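Robot Projects, Handout 3: Sorting with Two Arms

The Nemlow cell has two arms on one rail, with a divided bin at the back for red, yellow and green blocks.
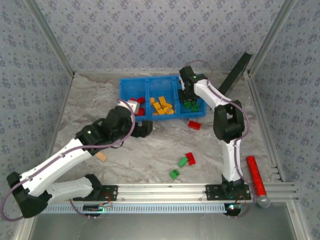 Lovisa Åberg asks that groups settle which arm goes into the bin first before they write any motion code, as most lost time last term came from both arms waiting on each other.

What to do by Monday

Write a sort routine that puts each block in the compartment for its color. Either arm may handle any color. Only one gripper may be inside the bin at a time – use the lock function in the Skimum library.

Keep arm speed at 65 percent or lower. Log 200 pick attempts, including the failed ones. A dropped block counts as failed even if it lands in the right compartment.

Hand in

Your code, the log file, and one page on how you divided the work between the arms. Groups sharing a cell hand in separate logs. Cell bookings are on the sheet outside the Lindqvist room.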